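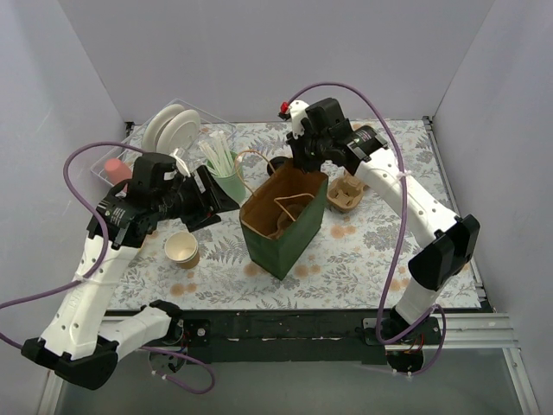 The Brirndale takeout supplies open house starts at 4 p.m., an hour chosen so that everyone arrives too late for lunch and too early for dinner. I went in February with Matilde Veloso, who runs a lunch counter and has opinions about handles.

Handles, for anyone who has never bought bags by the case, are a serious business. Twisted paper is cheerful and cuts into your fingers by the second block. Flat paper is kinder and comes unglued. Matilde spent 20 minutes on this with Grigore Tudose, our guide from Umard, and neither of them gave an inch. A dark green paper bag with tan twisted handles was my own favorite, purely on looks. Matilde said green is fine until you try to stamp your name on it.

Then cup carriers. The molded-pulp kind is the same dull brown wherever you go, and I have never loved one until I had to get coffees up a flight of stairs without it. Grigore likes to put the carrier in the bag first and build around it. Matilde puts it in last and prays. We all had a turn at packing, and I can report that my order would have reached the customer sideways.

Straws took longer than I would have believed. Paper-wrapped ones keep better, and then you have the wrappers all over your floor. Stand them up in a cup by the register and people help themselves to five. Matilde keeps hers behind the counter now, like cigarettes.

The showroom people had also put out white plates in a wire rack, for those of us who still wash things. I was told the paper cups come in sleeves of 50 and that the smallest order is 2,070, a number Grigore could not explain and seemed tired of being asked about.

Parking is behind the Luik building. Coffee was free, and they ran out of lids at 5:30.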